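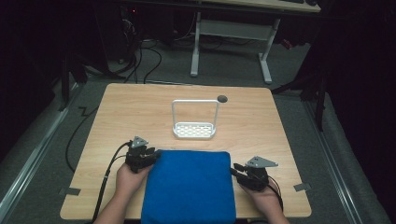

4. Disagreement over the correct fold

Most of what is written on household linen assumes that a towel has one proper fold and that the household has agreed on it. The diaries kept for the Clerkum study suggest otherwise. Of the 287 households that returned a usable diary, the majority reported at least one dispute over folding during the study period, and several reported the same dispute in nearly identical words each week. Disputes over washing temperature were shorter and ended when the machine was switched on. Folding has no such deadline.

We sorted the entries (some 3696 in all) by the stage at which the complaint arose. The first stage is the opening fold, where the choice lies between bringing the long sides together and bringing the short ones. People who favor the long sides tend to call it the normal way. People who favor the short sides also call it the normal way. Neither group gave a reason without being asked, and the reasons given when asked mostly concerned the width of a shelf that, in a fair number of homes, had since been replaced.

The second stage is the adjustment, in which a piece already folded is picked up again and corrected. Diary keepers rarely recorded their own adjustments but were thorough about those made by others. Entries from the Furnlow households are especially full on this point, and one runs onto the back of the page. We coded an adjustment as hostile only if it was done while the first folder was still in the room – a conservative rule, and one that left us with plenty of material.

Figure 2. Folded blue cloth held up by its sides above a light wooden tabletop.
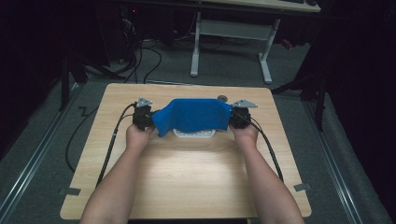 One Furnlow respondent objected to our term "adjustment" altogether, writing that a towel put away wrong has not been folded yet, and that finishing a job can hardly be hostile. We kept the term but note that the objection was shared, in milder language, by most of the people we had coded as adjusters.

The third stage is storage, and it is here that the earlier work by the Vondwood group differs most from ours. Their scheme allows for stacked and rolled linen only. Ours adds a category for linen left on the stairs, where it was reported to be "on its way up" for as long as 4 days.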